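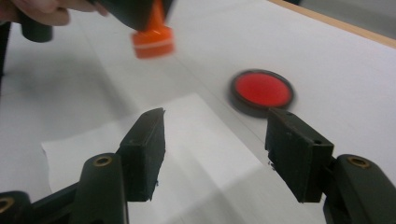
Lumton Open Day – stamping set

Recorded in June at the Werkberg open day. Visitors worked with hand-held grippers at a white table, using a rubber stamp, a red ink pad and paper.

Contents
2000 short clips, 15 frames per second
4 task labels: pick, ink, stamp, put back
2 splits, train and test

Notes
Linnea Strand ran the table and Hsiu-ying Tang checked the labels. Most visitors had never held a gripper before, so expect slow starts and missed grasps – these are kept and marked "retry" in the notes column.

Questions go to Renata Toledo at Werkberg.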